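Hand sewing a leather strap, which thread?

tasham_300
Posted Saturday
I'm replacing the strap on an old canvas bag. The leather is 4 mm thick where it doubles over. Waxed linen or bonded polyester? The shop only had polyester in black.

Maver
Linen. It grips the holes and you can wax it again later. Polyester slides and the knots let go.

barasa132
Disagree. I've had polyester on a tool roll for years and no knot has let go. Melt the ends and move on.
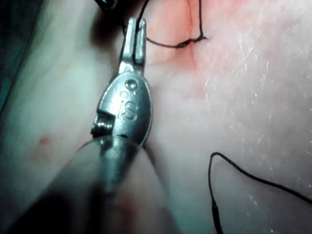
Stitch length matters more than fiber on a strap. Keep the holes well apart or the leather tears between them like a stamp. For pulling through a tight hole I use narrow metal jaws like those on the black thread there, squared off at the tips. Pointed ones fray it.

Maver
Melted ends scratch. On a shoulder strap you'll feel them.

jallidetti
Backstitch three holes and trim flush, no melting needed. Works with either one.

tasham_300
Going with the black polyester and backstitching. What size needle?

jallidetti
Blunt harness needle, size 4.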